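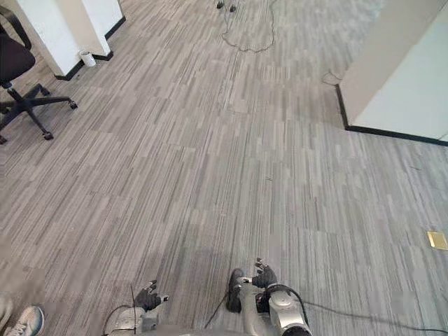

I still don't believe in carpet tiles. Anatole Hoarau sold us on them in April with a sample square and a lot of talk about how you lift out the bad one and drop in a new one, and I have yet to meet a person who has done it. We got the gray, the streaky kind, light and silver and charcoal all running the same way on a slant, with the seams staggered so your eye is supposed to skip over them. Mine doesn't. I spent a good part of the morning on the seams when I should have been reading the invoice.

The invoice says 316 tiles laid and 354 delivered. So there are 38 in a closet somewhere, paid for, and I asked which closet and got three answers. I also asked what happens in six years when the new ones don't match the faded ones. Natnael said they fade evenly. Do they? Under the desks too?

I'll admit the pattern is good at hiding things. That was in the pitch, and I took it for a threat. A floor that hides crumbs is a floor with crumbs on it, and the cleaners have already dropped to one pass a week on the strength of it. I dropped a paper clip after lunch and had to feel around for it with my palm.

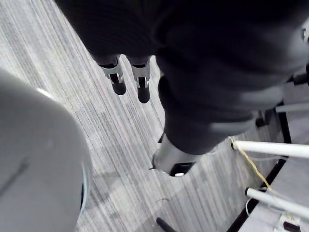
Ximeng Cui thinks I'm being unfair, that the old floor was loud and cold and I complained about that one too, every winter, and that stripes are better than the brown. She'd give it until May next year before saying a word.

Fine, May. I've written it on the back of the invoice. Must find out about the closet tomorrow, and ask whether Gebru takes returns on unopened boxes.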